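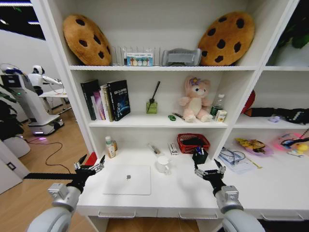 Ticket 740: Losholm shelf and desk unit, middle shelf dips

Opened 07/11/2018
Product: Losholm built-in, white
Bought from: Clusska
Status: waiting on customer

Hi Condow support! I love this unit, I really do, but the middle shelf has started to dip and it's driving me a little nuts. It's the long one over the desk, with the books at the left end and the pink bunny further along. I first noticed in October when a pen kept wandering off on me.

Your form asks what's on it, so: a row of books (one is a hardcover with space art on it), a green glass reed diffuser, the bunny, a water bottle and a little carton of something. The sheet says up to 16 pounds per shelf and I weighed the lot in a tote bag on the bathroom scale - nowhere near it. The shelf above only has my two cookie cushions, a clear rack and a gray fabric thing, and that one is fine.

What I've tried so far

1. Took everything off and left it overnight. No change.
2. Moved the books to the other end. The dip stayed put, so I moved them back.
3. Tightened every screw I could get at. Two turned a bit, the rest were already snug.
4. Swapped two of the shelf pins with the ones from up top. Still dips.

Update, same evening

You asked me to check whether the worktop is level too. I don't own a spirit level, so I used the green toy car, the sports one. I set it down, let go and waited. It stayed put when I pointed it at the back and it stayed put sideways, and I did that in a few different spots.
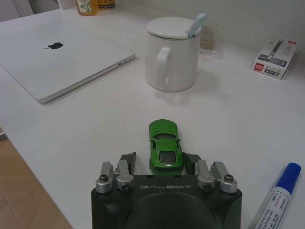
I also tried it with the laptop closed and then open, in case the weight made any difference (it didn't!). So I'm calling the top level and blaming the shelf, or whatever is holding it up at the back.

One more thing - the parts list on page 112 of the big PDF shows a support strip, part 300, running under the middle shelf. I felt along underneath and there's no strip, only screw holes. Was it supposed to be in the box? Clusska told me to ask you, and they also tried to sell me a Tosh bracket set, but I'd rather not drill into anything if the right piece exists.

Can you mail me the strip and the screws for it? I've cleared the black bag out of the right-hand compartment so I can get an arm in there. Evenings are best if you need to call.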